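The Keys to Goroleck Street

Hajar Nasr had the keys in her hand and she could not stop jingling them. All the way up from the tram, past the bakery and the shop that only sold lamps, jingle jingle jingle, until a man with a greyhound turned round to look at her.

"New place!" she told him.

"Good on you," he said, and the greyhound sneezed.

It was her fifth move and the first one she had wanted. The others had been leases running out, or a landlord's nephew needing a room, or the awful winter in Justlow when the ceiling came down on the toaster. This time she had picked the colour of the front door before she'd even seen the bathroom. (Green. It was already green, but she would have picked it.)

The man from Petrauskas Removals had quoted her for 161 boxes, which made her laugh out loud on the phone. Who had 161 boxes? She had some 127, and most of those were books and her mum's good plates, wrapped in old copies of the Isgate Courier. She had sat up three nights in a row reading the wrapping. There was a whole saga about a stolen lawnmower and she never found the last part of it! 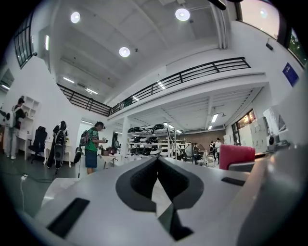
She rang her sister from the front step.

"Have you gone in yet?"

"No. I'm enjoying it."

"Enjoying what?"

"Before," said Hajar. "I've got the whole thing still to do. Where the kettle goes — which drawer is the spoon drawer. I'm going to have a spoon drawer, Sal."

"You had one in Isgate."

"I had a jar."

There was a long breath down the line, and then her sister started laughing too, the big honking laugh she'd had since she was six. The neighbour across the road opened her window to see what the noise was. Hajar waved. The neighbour waved back with a tea towel.

The removal truck came grinding round the corner with its hazard lights going, half an hour early, and parked across somebody's driveway.

"Got to go," said Hajar, and tried the wrong key first.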